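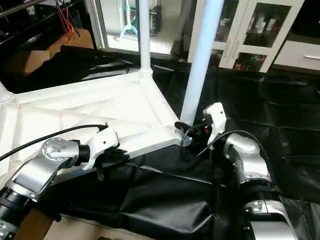

# Preparing Household Goods for Storage at the Fasham Depot

This page sets out how residents should pack and label items before delivering them to the Fasham depot. It applies to all goods accepted under the household storage plan, including furniture, kitchenware and lamps. Goods that arrive without labels will be returned to the sender at the counter.

## Before you begin

Request a storage number from the Skodura office. The number must appear on every box and every unboxed item. A household assigned number 532, for instance, writes "532" on each label, followed by the item's own number from the packing list.

Complete the packing list before closing any box. Give each item one line, and record existing scratches, dents or missing parts. Keep one copy at home and hand the other to the depot on arrival.

## Clean and dry

1. Wipe each item with a damp cloth and mild soap.
2. Rinse off any soap that remains.
3. Leave the item in a ventilated room overnight. Fabric covers and cushions need two nights.
4. Check joints, hollow legs and the inside of containers for trapped water before wrapping.
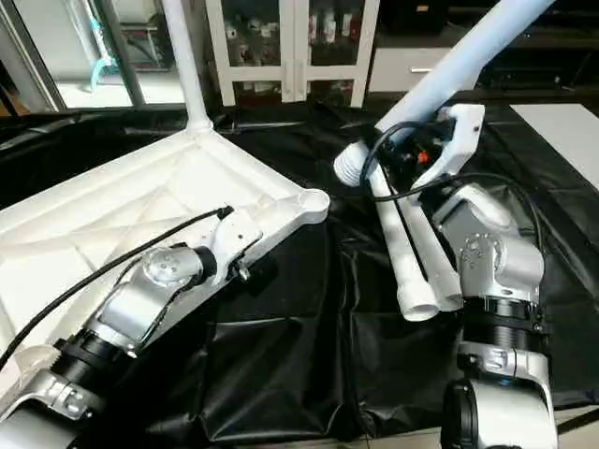
Furniture that can be taken apart should be delivered in parts. Remove screws by hand, place them in a small bag and tape the bag to the largest part. Do not put screws from two pieces of furniture in one bag. If a joint will not come loose with moderate pressure, leave it assembled and write "whole" on the packing list — the depot has space for larger pieces on the Sheikh Street side.

## Wrap and box

Place heavy items at the bottom of the box and fill the gaps with paper or cloth. No box may exceed 4000 cubic inches unless the office has approved it in advance.

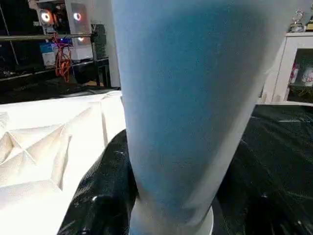

Round and tubular items require more care than flat ones, and the depot asks that they be packed upright whenever the box allows. Measure them at the widest point. On a piece like the light blue cylinder with the white base, the measurement is taken at the base, where it flares slightly past the body. Wrap the body first, then the base, and secure the two layers with separate strips of tape.

## Label and deliver

Attach labels to the side of the box, never to the lid. Use block letters and permanent ink. Items intended for the Esa annex must also carry a yellow sticker, available at the counter.

The depot accepts deliveries from 9 a.m. to 3 p.m. A deposit of $100 is due on arrival and is refunded when the goods are collected. Storage space for the winter period closes at the end of February. Requests for an extension must reach the Skodura office four weeks before that date.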